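Home / About Us

About Castaño Book Reviews

Castaño is a small website about books, mostly life stories. We read biographies, memoirs and family histories, and we write about them in simple language, so that a reader can decide in a few minutes if a book is for him or for her. At this moment there are 3,166 reviews in our archive. The oldest ones are short and not so well written, but we keep them online.

How we started

My name is Kevin Villanueva and I am the editor. I came to Nostville as an adult, and I learned most of my English from the biography shelf of the public library. I chose biographies for a practical reason: a life goes in order, first the childhood, then the school, then the work, so when I lost a sentence I could find my way back in the next chapter. After each book I wrote one page in a notebook. When I had 115 of these pages, a colleague from my evening class asked me to put them on the internet, and this was the first version of Castaño.

The name is from a chestnut tree in front of the house of my grandmother. It has no connection with books.

Who writes here

Today we are 33 reviewers. Some are teachers or nurses, two are retired printers, and many of us write in a language that we did not speak as children. Every review is read by one other person before it is published. We correct the grammar, but we do not change the opinion. If a reviewer found a famous book boring, the review will say boring.

What we review

- Biographies and autobiographies for adults
- Short life stories for young readers, including the series from Redetti
- Diaries and collected letters
- Self-published memoirs, if the author sends us a complete text

We do not review cookbooks, travel guides or books about how to become rich. We receive many of these and we cannot send them back.

How we give the stars

A book can receive from one to five stars. We look first if the facts have a source, and then if the person in the book feels like a person. Five stars are rare with us - in a normal year we give them to 5 books, and in one bad year we gave them to none. A book with three stars is a good book and we recommend it. Authors sometimes write to us upset about three stars, so I prefer to say this clearly.
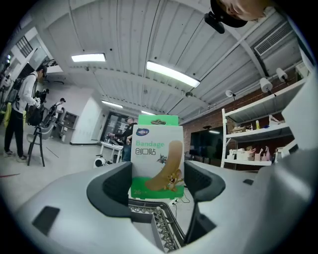

Our section for young readers opened in October, and it is the part of the site which grows the fastest. Children choose a book by its cover much more than adults do, and for this reason we now say something about the drawings in every review for this age. A cartoon animal is a strong invitation. A cat and a mouse can make even a box of bandages look friendly, so it is easy to understand what they do for the life story of a chemist or a queen. We try to tell parents if the pages inside are as lively as the cover.

Our independence

The site is paid by a small yearly amount from Bumex, a bookbinding company in Nostville, and by gifts from readers. Bumex does not see the reviews before they are online. Publishers may send us free copies, and when the copy was free we write it at the end of the review.

Write to us

If you want to suggest a book or to become a reviewer, please use the form on the Contact page. Tell us the last life story that you finished, and also the last one that you stopped reading in the middle. I answer the messages myself, usually in the evening after 8 p.m., and sometimes I need two weeks.

Contact | Submit a Book | Review Archive | Young Readers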